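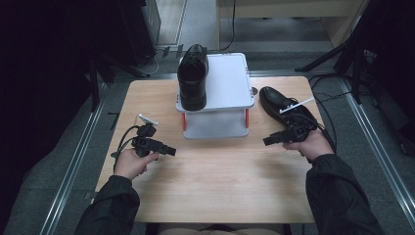
Sheila Birkett

4.3 Recording a demonstration with the hand grippers

Use this section once both Vudeo grippers are paired and the table height is set. The shoe rack task (Ranavau task 12) is used throughout. Other tabletop tasks follow the same steps.

1. Put the stand at the back of the table, in the middle. Set one shoe on the top platform with its heel towards you.
2. Lay the second shoe on the tabletop, on the side of the hand that will pick it up.
3. Run the gripper cables back off the table. Leave enough slack to reach the stand with either hand.
4. Hold both grippers still, pointing inwards, and press Start in Kodikara. Wait for the tone.
5. Move the gripper up to the shoe, close it, and lift. Keep the speed even - the arm will copy a jerk as readily as a smooth move.
6. Place the shoe beside the first one, toe pointing away. Open the gripper fully before you draw back.
7. Return both hands to the start position and press Stop.

Record 40 good runs for each task. A run longer than 300 seconds is closed automatically and has to be done again.

Note: Keep the idle hand in view and at rest. If it drifts, the left and right tracks may be swapped on import.

Note: Error 927 means that tracking was lost on one gripper. Delete the run and go back to step 4.

Caution: Do not pull a gripper by its cable. Stop recording before you free a caught cable.

Indora set-up guide, August 2024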